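How to dry hydrangeas so they keep their colour

I ruined three summers' worth of hydrangeas before I got this right. I used to cut them in July when they looked their best, hang them upside down in the airing cupboard and come back to a bunch of brown crisps. If that's you as well, you're cutting too early (I was, every single time!).

When to cut

Wait until the petals feel a bit papery. Give one a gentle squeeze between finger and thumb. If it's soft and cool like lettuce, leave it on the bush for another couple of weeks. Mine are usually ready in the first half of September, but we're fairly high up here in Doltcombe and everything runs behind. My sister is down on the coast and starts well before me.

Go out mid-morning once the dew has gone. Take a good long stem, strip off all the leaves and snip the end at a slant. Leaves hold a lot of water and they go mouldy before they go dry, so don't be tempted to keep a few on for show.

The vase method

This sounds backwards, I know, but you dry them in water. Put the stems in a jar or vase with 4 inches of water in the bottom, stand it somewhere out of direct sun, and then ignore it. Don't top it up. The water goes down slowly and the heads dry while they're still standing up, so they keep that nice rounded shape instead of closing in on themselves like a wet umbrella.

It takes anything from 10 days to three weeks. My spare room faces north and takes the full three. Sneha Tiwari, who got me into all this, does hers on the landing and they're done in a fortnight. Don't cram the stems in, either. Three big heads to a jar is plenty, and they want a bit of air between them.

You'll know they're finished when they rustle. If the stems still bend, leave them be.

If you want the colour really strong

Silica gel is the thing for blues and purples. I buy a tub from Kimley and it lasts for years, because you can dry it out in a low oven and use it again. Pour a layer into a lidded box, sit the flower head on top and spoon more over very gently until it's covered. Lid on, leave it four days, then tip it out and dust it off with a soft paintbrush. Do wear a mask for the pouring. The dust gets everywhere and it's horrid stuff to breathe in.

I only bother with silica for small heads. A full-sized mophead uses almost 15 cups of gel and my patience doesn't stretch that far.

Keeping them nice

Sun is what fades them, so pick a shelf away from the window. Bathrooms are no good, they go limp in the steam. A quick squirt of cheap unscented hairspray stops the petals dropping, and for dust I use the hairdryer on its coldest, slowest setting, held well back. Mine look decent until January or so, then I put them on the compost and start thinking about pruning.

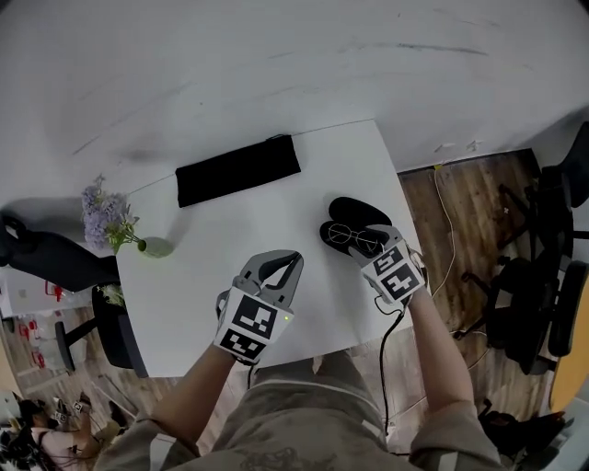 Nurhan Karabulut
Does the water trick work on the lacecap sort? I tried hanging mine and the little middle bits all fell off before they'd even dried. I've got a white one too that's gone green at the edges, and I wasn't sure if that meant it was ready to cut or past it.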